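Open afternoon at Fakix, Plesulmont

Fakix opens its Plesulmont office to visitors twice a year, and I went to the July one. The office is on the upper floor of the old Somogyi print works, ten minutes on foot from the station. Visitors sign in downstairs and go up in groups of 9. My group was mostly people who write software for warehouses, with two students and a man who repairs lifts.

The company does not build arms or grippers. It writes the software that runs them, under the name Balto, and sells it to firms that have bought hardware elsewhere and want it to pick things out of bins. The tour followed the software in the order it runs: perception first, then planning, then control, and last the tools used to look at what happened.

The perception talk was the longest. Balto takes pictures from the cameras on a cell and produces a list of surfaces and a list of things it thinks can be picked up. The engineer giving the talk said plain surfaces cause her team more trouble than clutter. A cluttered bin has edges everywhere, so there is something to match from one picture to the next. A pale wall against a pale floor gives the software a few faint lines and not much else. Their answer is to fit whole planes and check them against the position of the arm, which is known from the joints. It takes longer per picture, and they have had to work at getting that time down. Someone asked why they did not simply paint everything black. She said customers had asked that as well, and that most of them cannot repaint what they already own.

The test set for this part has 1,547 scenes. Each change to the perception code is run against all of them overnight, and a change that makes any scene worse has to be explained in writing before it goes in. We were shown the results page for the previous night. It is a long table with a filter at the top, and it loads slowly.
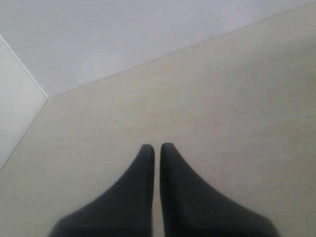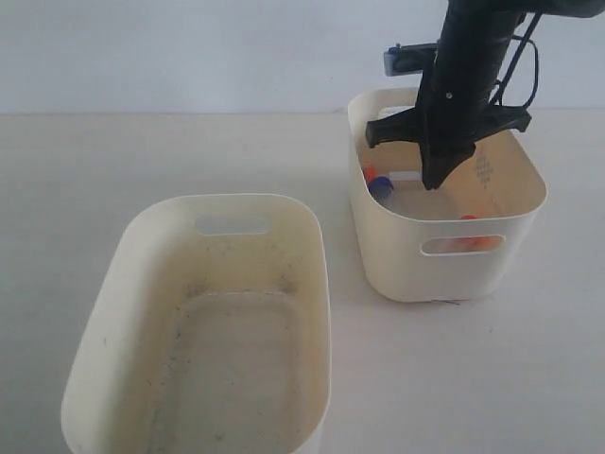
Planning was the part I had come for, as we have been fighting with our own planner at work since the spring. Balto's planner treats a container as a set of thin walls with an opening at the top, and it looks for a way in for the whole tool as well as the fingertips. The black bracket above the finger is wide compared with the smaller cream bin, so a path that suits the finger can still bring the bracket down on the rim. Handle cutouts are another case. A camera outside the bin may see a bit of orange through the oval hole in the front, and an early version of the planner would try to reach it that way. It now marks the cutout as visible but closed to the gripper, which sounds like a small fix — it took them most of a winter.

I asked how many paths the planner tries before it gives up. The default is 300, and it can be set per cell. After that it asks perception for another view from a different arm position and starts again. We use a much higher limit and never ask for a second view, and I have written this down to try.

Control was covered quickly. The controller compares measured motor effort with what it expects at each point on the path and stops the arm when the two differ by more than a set margin. Setting the margin is done by hand for each type of arm. They would like to do it automatically, but the engineer said it is not close.

The last stop was the log viewer. Every run is saved with the camera pictures, the planned path and the path the arm took, lined up on one timeline. You can drag through it and see at which step the planner and the arm disagreed. There are 535 saved fault cases in a shared folder, each with a short note on the cause, and new staff spend their first week reading them. I would have liked longer with this. The viewer only reads Balto's own log format for now, and an importer for other formats is planned but has no release month.

Tea was at four in the room by the stairs. The next open afternoon is in January, and places are booked through the form on the Fakix site. The lift was out of order on the day, so anyone who needs it should ring first.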